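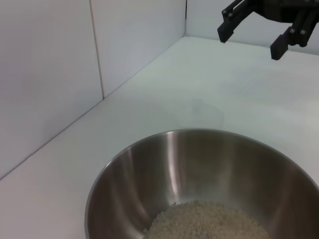 2 min read · 258 words

Banum Kitchen Portioning Data
Data card

Summary
The Banum set contains recordings of a two-finger gripper working with dry foods at a bench in the Trullville central kitchen. It was prepared by Zwahlen to support the study of portioning tasks that staff now perform by hand, and of how those jobs change when part of the work is automated.

Contents
The set holds 258 recordings across 29 task variants. Most involve small dry grains in a stainless steel mixing bowl on a white tabletop. The wrist camera view is included for every recording. Hot foods and liquids are outside the scope of this release.

Effects on staff
Portioning is repetitive work and is shared among the morning shift. During the recording period, 2 positions on that shift were reassigned in part to setup, refilling and checking of weights. Hours and pay grades did not change. Staff reported less wrist strain – and more time spent waiting for the machine. Both findings are recorded in the shift notes, which accompany the data as plain text. Names and badge numbers have been removed.

Intended use
Research on grasping, scooping and pouring, and on the planning of mixed human and machine shifts. The data must not be used to rate individual workers or to set work quotas.

Known limits
All recordings come from one bench with even lighting. Spills are underrepresented; about 100 recordings have no weight reading. Results should not be applied to other kitchens without further testing.

Maintenance
Corrections are issued through the Drullus archive each May.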